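April 13, 2026

Woke up at 7 to rain on the skylight and the gutter dripping onto the bins again. I'd promised myself a proper lie-in but once I'm awake, that's me done for, so I made tea and wrote the letter to Clotilde I've been putting off since February. She wants to know if I'm coming to Prandska for her sixtieth and I've been dithering over the fare (400 for the boat and the train, and that's without a bed!). I've said yes. Gilles will moan about the dog, but Gilles moans about the dog anyway.

Walked up to the allotment after lunch when it cleared. The broad beans are up, all but the end row, which the mice have had — I could see the little holes. Noman was there digging his trench and gave me 3 rhubarb crowns in a carrier bag, and I stood talking far too long about slugs and his daughter's driving test. Came home with wet socks and very happy.

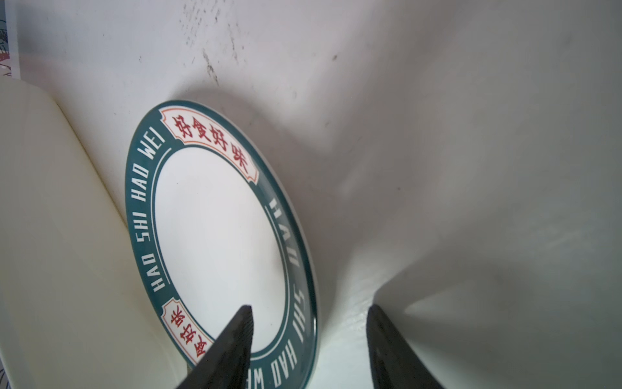
Filed under: Home, Suppers

Fried rice tonight with the last of the cabbage and too much ginger. I'd love a whole set of plates with teal rims, all that lettering going round, but there's no room in the cupboard until I part with Mum's tureen, and I can't, not yet.

Hugo rang at nine, wanting his ladder back. I'd forgotten it was his! It's been behind our shed so long there's ivy on it. Must cut that off tomorrow before he comes, and post the letter, and find out what a dog sitter costs.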